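Jilleo match notes, read me first

I've been typing up my soccer notes from the Stemport amateur league, and they finally live in one place! You get 2830 rows, one per goal, covering 14 clubs (Gelent is the messy one, sorry in advance). Minutes past 90 are stored as plain numbers, so 92 means 92.

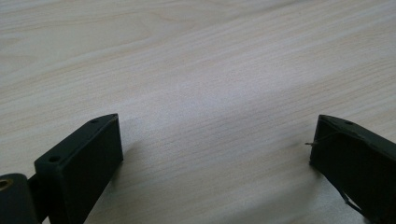
Own goals count for the team that benefits, and I left shootout kicks out completely. I still have 2 cup rounds to add, probably in July.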